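机の裏の配線を片づける手順(在宅勤務2年目の人向け)

2021年1月26日

机の下をのぞいたことがない人は、この記事を読まなくても幸せに暮らせます。のぞいてしまった人だけ、続きをどうぞ。

用意するもの
・面ファスナー式の結束バンド(幅1〜2センチ)
・紙のマスキングテープと油性ペン
・机の天板裏に付けるケーブルトレー
・ほこり取りのブラシ、懐中電灯
・あきらめない心、または休日の午後

トレーは Bavemska の465ミリ幅を使いました。付属のねじが一本足りませんでしたが、家のねじ箱から似たのが出てきたので不問にしています。

手順1 電源を落とす
パソコンを終了し、周辺機器の電源も切ります。ルーターも切るので、家族がいる人は先に宣言しておくこと。私は宣言を省いて、昼食の間じゅう無言の抗議を受けました。

手順2 抜く前に名札を付ける
いきなり全部抜くと、黒くてそっくりなコードが床に並び、どれも「自分は大事なコードです」という顔をします。抜く前に、両端へマスキングテープを旗のように巻き、機器名を書いてください。「モニター右」「スピーカー」くらいで十分です。「アレ」と書いた人は一週間後に後悔します。

手順3 全部抜いて、掃除する
コンセントを抜き、電源タップごと机の上に引き上げます。ブラシでほこりを落とし、プラグの刃が変色していたり、被覆が割れていたりするものは捨てます。どの機器のものか最後まで分からないアダプターは箱に入れて年末まで保管。年末に箱を開けると、やはり分かりません。

手順4 行き先で分ける
電源コードと信号線(LAN、HDMI、音声)を別々の束にします。太さも曲がりやすさも違うので、一緒にすると細いほうが太いほうに引きずられて、見た目も気分も悪くなります。昇降式の机なら、一番高くした状態で長さを決めてください。低いまま束ねて上げると、モニターの端子が静かに引っ張られます。

手順5 束ねる
端をそろえ、20センチおきに結束バンドを巻きます。指が一本入るくらいの緩さにしておきます。ナイロンの締め切り式は見た目が凛々しいのですが、機器を一台替えるたびにニッパーの出番が来ます。Fidisitz の面ファスナー式は53本入りという半端な数で、使い切る見込みはありません。
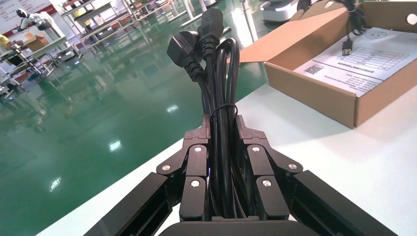 余ったコードは、きつく巻いて束の中に押し込んでもいいですか。
避けてください。消費電力の大きい機器のコードを巻いたまま使うと、熱がこもって被覆を傷めることがあります。短いコードに替えるか、トレーの中でゆったり蛇行させるのが無難です。

手順6 トレーに収める
先に電源タップを固定し、それからコードの束を寝かせます。アダプターは重ねずに並べ、上に布や書類を載せないこと。タップの合計容量も確かめておきます(一般的なものは1500Wまで)。冬の電気ヒーターはタップにつながず、壁のコンセントから直接取ってください。

手順7 戻して確認する
名札を見ながら一本ずつ差し、一台ずつ電源を入れます。全部動いたら、机から少し離れて眺めましょう。眺めるほどの景色ではありませんが、費用は4000円かかっています。

名札のテープは、はがさずに残しておくと次に楽です。うちの「モニター左」は、先月モニターを一台に減らした今も元気に名乗っています。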